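Flalton facilities desk
Ticket: Prep counter, packets sliding and getting mixed
Reported by: Bohdan Palamarchuk
Location: Storneck building, white counter along the brick wall
Priority: low
Status: monitoring

Problem as reported

Packets set out at the back of the counter do not stay sorted. Clear plastic packets and the teal-and-white ones end up in one pile by mid-afternoon, and whoever restocks has to separate them again. Reporter asks for a divider to be screwed into the ledge.

Checks

Counter level checked front to back and left to right. Falls 5 mm toward the front, within tolerance for this top. Ledge is firm, no movement when pressed. Surface had been polished with Slanina spray, which leaves a slick film. Film removed with warm water and dish soap, counter dried with a cloth.

Layout was then checked with packets out. The teal-and-white stack was on the left, overlapping in a diagonal line from the back edge. The clear packets were lying flat near the back, with no container under them. 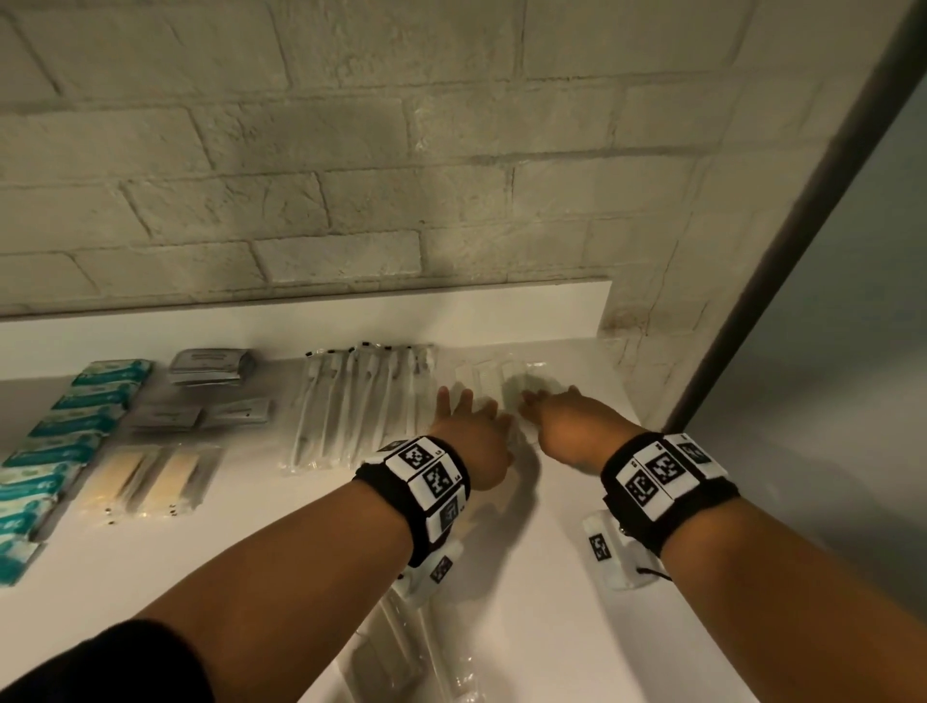

Cause

Two items. The polish film is the main one. The second is the overlapping stack – pull a packet from the middle and the ones resting on it travel.

Action taken

1. Slanina spray withdrawn from this counter. Soap and water only.
2. Teal-and-white packets to be stacked square, no more than 6 high.
3. Clear packets to go in a shallow Zulach tray, 90 mm deep, against the ledge. Tray ordered, not yet delivered.
4. Divider request declined. Drilling the ledge would open the joint at the wall.

Reporter's reply

Better after the cleaning. The square stacks hold if people keep to them. Still want something between the two kinds until the tray comes.

Desk reply

Use a strip of non-slip shelf liner for now. There is a roll in the supply closet, second shelf. Cut it short of the front edge so it does not catch sleeves.

Open items

Tray delivery, expected in November. Paint scuffs on the brick near the counter logged separately under wall repairs.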